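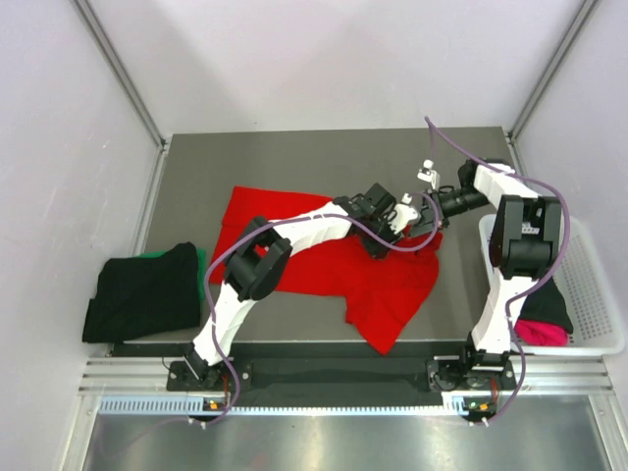

For most of this year our group has maintained a pair of arms for cloth handling, and during that period we have fitted them with two different sets of grippers. This post records the comparison between them. The first set was the Bavent, a parallel gripper with flat fingers that came with the arms. The second was the Burkel, a narrower gripper with slightly curved fingertips, ordered in January after a number of failed attempts to lift a single layer of jersey from a flat surface.

The work forms part of Veres, our internal project on garment sorting and folding. The purpose of the project is modest. A garment is taken from a basket, laid out on the table, folded, and added to a stack. Each of those steps has been performed by other groups, in many cases with better equipment. Our interest was in learning how much of the result depends on the fingers and how much on everything behind them.

The procedure was as follows. Both grippers were used on the same arms, with the same controller settings, and with the same set of 12 garments, chiefly T-shirts in light cotton with a few heavier items. An operator guided the arms through each attempt. An attempt was counted as successful if the garment was lifted by two points, spread, and laid down again without being dropped. A garment that slipped from one gripper but was caught again before it left the table was recorded separately. In total, 1,704 attempts were logged. Of these, 144 were set aside on account of faults that had nothing to do with the grippers, most of them communication errors between the controller and the right arm.

I should state at the outset that the Bavent performed better than I had expected. Its flat fingers hold a seam or a hem very firmly, and once it has a grip on a doubled edge it seldom lets go. Its difficulty lies in the approach. The fingers are thick at the tip, and when they come down on a single layer lying flat they tend to push the fabric ahead of them. The operator must then gather a small ridge with one arm and take it with the other. This can be learned, and two of our operators became very quick at it, but it adds a step to every attempt.

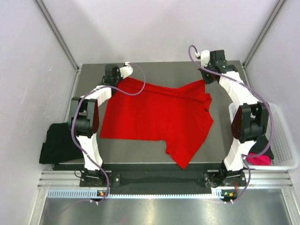
Barnabás Sipos wrote to me after reading a draft of these notes that the ridge should be regarded as a skill of the operator and kept out of any judgment on the hardware. "If you score the gripper on what a trained hand can do with it," he went on, "you have measured the hand. Give both sets to someone on their first morning and see which one frustrates them less." He also asked why the finger force had been left at the same value for both sets, given that the contact areas are so different.

Both remarks are fair. On the first, we did run a short series with two newcomers, and the gap between the grippers was considerably wider than it was among the experienced operators. The newcomers found the Burkel easier from the beginning. I have not included their attempts in the total above, as the series was too short to support any firm statement, and one of the two was called away before finishing the heavier garments.

On the second remark, the decision to hold the force constant was made for the sake of simplicity, and I would not make it again. The same setting on a smaller fingertip gives a higher pressure at the cloth. With the Burkel this left small marks on two of the lighter shirts. A later trial at a reduced setting removed the marks, though the grip on thick hems became less dependable.

In general terms, the Burkel is the better gripper for picking up and the Bavent is the better gripper for holding on. The Burkel slides under an edge with very little disturbance, and the curved tip allows the operator to come in at a low angle. When both arms pull outward to straighten a garment, however, the narrow fingers allow the cloth to turn around the point of contact. A shirt held by its shoulders may then hang slightly askew, and the fold that follows inherits the error. With the flat fingers this rotation is much smaller.

Some remarks on the arms themselves are in order, as several readers have asked about them in the past. Fabric sleeves over the links are worth the trouble. They keep cloth from catching in the joints, and they are easily washed. Their one disadvantage is that they gather near the base after long use and must be pulled straight before a session. Cable routing deserves equal attention. A cable that is tied too closely to the link will restrict the wrist, while one that is left too free will sweep across the work. We settled on a generous loop at the gripper and a looser run past the elbow, and we check both at the start of the day.

The controller was a Ploltero unit throughout. It has been reliable in its timing and less so in its reporting. When a finger motor reaches its current limit, the unit enters a protective state and issues a general fault code that does not name the motor concerned. With two arms in use, this means inspecting both. The supplier has acknowledged the matter and indicated that a firmware revision is planned. In the meantime we log the motor currents separately, and a short script compares them after each fault.

A further point concerns wear. The rubber pads on the Bavent were replaced once, after some 800 attempts, when their surface had become polished and began to slip on synthetic fabric. The pads on the Burkel are molded to the finger and cannot be replaced alone. Ours remain serviceable, but the cost of a full finger should be considered by anyone who intends to run such a system daily. I would advise ordering a spare pair with the gripper, as delivery of ours took considerably longer than the quotation had suggested.

Changing from one set to the other takes less than half an hour, including calibration. The wrist fittings are the same. The camera bracket is not, and a small adapter had to be made so that the view of the fingertips would remain comparable. The drawing for the adapter can be sent on request — it is a simple part, and any workshop should be able to produce it in an afternoon.

At present both arms carry the same type of gripper. The obvious next arrangement is a mixed one, with the Burkel on the arm that makes the first pick and the Bavent on the arm that receives the garment. The operators are divided on the proposal. Those who work mainly with the right hand favor it, while others expect that the loss of symmetry will slow them down when a garment lands the wrong way around. The controller will accept two different finger profiles, although the profiles must at present be entered by hand after each restart.

We intend to begin with the lighter shirts, at the reduced force setting, and to move on to the heavier garments once the profiles can be saved. Requests for the adapter drawing may be left in the comments below, together with the model of the wrist fitting to be used.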